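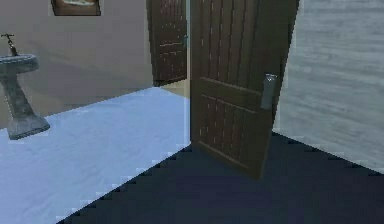

Stavros Stan wrote:

> Before we all get excited, can somebody tell me what the money buys? I read the planning note twice. I see a line for workstations and a line for licenses, and then the mobile base with the arm gets pushed all the way to November. I thought the whole point of this group was to have a robot that opens doors. If we spend the first half of the budget on rendering doors, what do we show people at the open house?
>
> Also, is Turkent still quoting the same price for the base, or did that go stale?

Hi Stavros, hi all,

Fair questions, and sorry the note was so thin – I wrote it in one sitting and left out most of the reasoning.

So, the money. The workstation is the big item for this round. The one we have now was fine when we were just poking at the simulator, but it chokes as soon as we try to run more than 3 houses at once, and I'd like to be running 80. Each house has different doors in different places, with lever handles for now (knobs come later, please don't start me on knobs). A door that's already ajar is a different job from one that's latched, and we need plenty of both. Then there's the bathroom door problem, where you've got a sink close by and the base has to swing around without clipping it. I want thousands of tries at that before we own anything with a bumper we have to pay for.

The license line is for Kneath, which is the scene package. I've priced it at $2000 for the year. You can get by with the free tier, and I did for a while, but the free tier gives you one floor plan and I know every inch of that floor plan by now. The textures aren't going to win any prizes in either version. Floor edges come out like stairs and the wood looks soft up close. I'm not asking for money to fix that. What I care about is whether the hinge and the latch behave, and whether we can change the handle height without rebuilding the room.

On Turkent: I wrote to them again last week. The base quote is still good, but the arm is now quoted separately and the gripper isn't in there at all, so we'd be shopping for that from somebody else. Jernent makes one that fits the same wrist plate. I've asked them for a price and whether they do a loaner. No reply yet. If anyone on the list has a contact there, please write to me off-list!

Why November? A couple of things. The lead time on the base is long, and the room at Gronurby still has that lip at the doorway which has to be ground down or ramped. I measured the clear width too and it's tight for the wider of the two bases, so that may settle the argument about which one to get. And if we order the arm now it sits in its crate with the warranty running while we work out how to tell it where the handle is. I've done that once before at a previous job and I don't recommend it.

As for the open house, I'd be happy to put the simulator up on the big screen and let people drive it around with a game controller. Kids love that, and so do I. If folks feel strongly that we need real hardware in the room, we could rent something for the day, but then please suggest which line it comes out of, as there's not much slack. The contingency is $63 after shipping. Yes, really.

What I need from the list is a yes or no on the workstation and the license. The base and arm can be a separate vote once Jernent gets back to me. Stavros, if you'd like to go over the Turkent quote with me line by line I'm glad to do that, you've bought more of this stuff than I have. There's an installation fee on the second page that I don't understand at all.

I'll put the updated spreadsheet in the usual folder tonight. The tab called "old" is the current one, I'll rename it.

Cheers,
Meirion Meredith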